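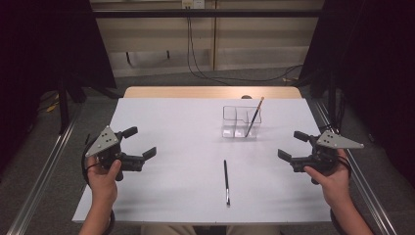
Re: desk organizers for the front tables

Quick one, on my way out. Yes to the clear ones, dividers and all. Pens seperate from pencils please.

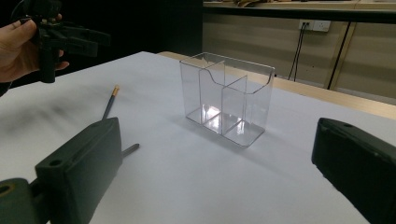
Vol. 16, No. 10

Audrey-Anne Li wrote:
> Do we want the clear organizers or the Lamberg trays?
> Murell has 29 left. Need a count by Wednesday.

Clear. Trays just fill up with junk. 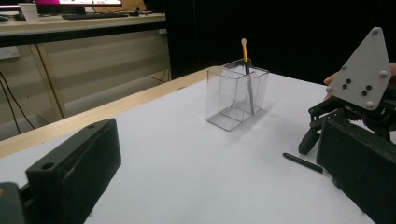 Clear holder, black pen on the table

Lamberg's too deep anyway, short pencils vanish. Can Effiong get teh labels done?

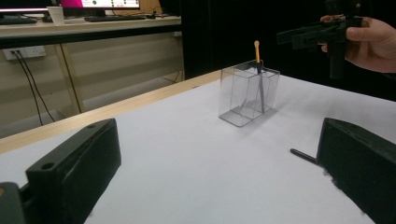 Holder toward the far corner

Same spot on every table if we can. More tonight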